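How to Read Your Water Meter (and Catch a Leak Before the Bill Does)
by Ruxandra Nedelcu

Your utility reads the meter every other month and trusts you to be surprised by the result. You can skip the surprise with a flashlight and a pencil.

Find the meter first. In most of Rurkar it sits under a metal lid near the curb, along with whatever spiders have taken the lease. Pry the lid up with a flat screwdriver, wipe the glass, and write down every digit from left to right. The Vokance dials have a small red triangle as well. Keep an eye on it.

Now shut off everything that uses water: faucets, dishwasher, ice maker, the teenager. If the triangle is still turning, water is going somewhere without you.
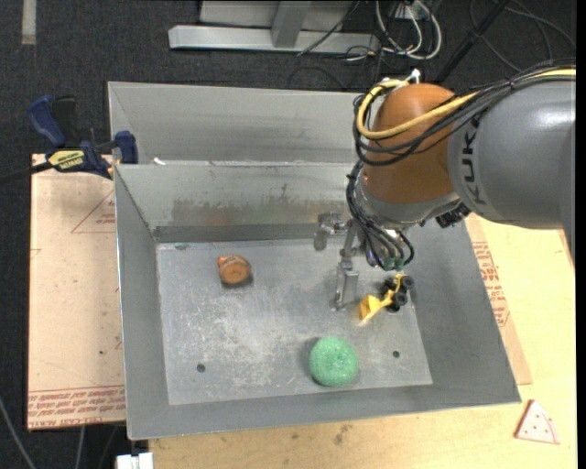
Filed under: Home & Utilities

For slow leaks, take a reading at bedtime and another at 6 a.m., with no flushing in between. Good luck with that part. Subtract the first number from the second. My own test in March came to 64 gallons, and I had been blaming the tomatoes.

Check the toilets next. Put a few drops of food coloring in the tank and wait half an hour. Color in the bowl means the flapper is shot. A new one is cheap and takes two hands and mild swearing.

If the toilets pass, close the main valve to the house and look at the triangle again. Still spinning? The leak is between the meter and the house, and it's time to call a plumber.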